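Let the small orders in

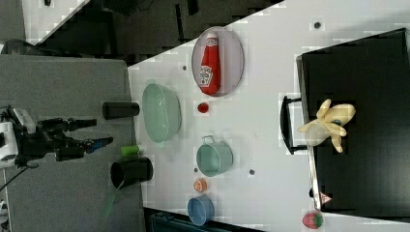

I have been buying printed things for clubs, school fairs and one very wet half marathon for most of my adult life, and I still get a little thrill when the box arrives. You slit the tape, you lift the first shirt out, and there it is, the drawing that was on somebody's phone in May, now on cotton and ready to be sweated in. I love it! So when people in the trade tell me that small orders are a nuisance, I want to argue, and this is me arguing.

The complaint is easy to understand. Setting up a press for screen printing takes the same work whether you run 1000 shirts or a couple of dozen. Screens have to be coated, exposed, lined up, cleaned. A customer who wants a handful of shirts in four colours, with a different name on every back, is asking for a morning of someone's time and hoping to pay for a coffee break. I have been that customer. I'm sorry, and I would do it again.

But look at what the small customer is doing. The running club in Andcombe began with an order so tiny that the first printer never answered the email. The second one, Rawat, did answer, and explained (very kindly) that if we dropped to 2 colours and let them choose the blank from whatever they were already buying in, they could fit us on the end of another job. We said yes before they had finished the sentence. Last year the same club, along with the fun run it now puts on, ordered 717 shirts, and I don't believe anybody even asked for a second quote. Why would we?

What Rawat did well had very little to do with the press. They told us what would make the job easy. Most buyers have no idea that a darker shirt can need a white layer underneath, or that a thin line which looks lovely on a screen may fill in on rough fabric, or that changing from red ink to blue halfway through means stopping and washing up. Tell us! We'd be delighted to know. I have sat through meetings where grown adults fought for an extra shade of green, and every one of them would have given it up on the spot had they known what it cost.

This is where I think the ordering websites could do so much more. I've used Trekton a good deal and I've used Fureo a bit, and I like them both. Trekton has a catalogue you could get lost in, and I often do, happily, with a mug of tea going cold next to me. Fureo is plainer, and its proof screen shows the design at its printed size against the shirt, so you find out early that your handsome chest logo is going to be as big as a dinner tray. Both of them, though, greet the newcomer with every blank ever woven. Brand, weight, fit, neck, sleeve, shade, and then a grid of near-identical greys.

Give me 3 shirts. One cheap, one soft, one that will last, all of them in stock, all of them known to print well. Put the full catalogue behind a button for those who want it, and I'll be in there by the weekend, I promise. For the person who has been handed the job at the end of a meeting and has never bought a printed shirt in their life, a short list is a kindness, and it helps the shop too. If half your small customers pick the same shirt, you can buy it by the case and run their jobs one after another.

I'd go further and have set days for small work. Let orders come in through the month, gather up everything that uses black ink on a light shirt, and print the lot in one go. I would wait three weeks for that without a murmur. Clubs and choirs are rarely in a rush, whatever they tell you, and a printer who says "you'll be in the next batch, and it'll be cheaper" will hear cheering down the phone.

Some will say that digital printing has settled all this, and for photographs and true one-offs I agree, it's marvellous. I've a digitally printed shirt that I wear far too often. Still, for a bold design in one or two colours I'd choose a screen every time. The ink sits there so solid and bright, and my oldest club shirt, washed more times than I could guess, can still be read from across a field.

So, printers, please answer the tiny email. Send back the short list, tell us which colour to drop, and put us on the end of somebody else's run. We'll bring the size list, and we'll try very hard to have spelled all the names correctly.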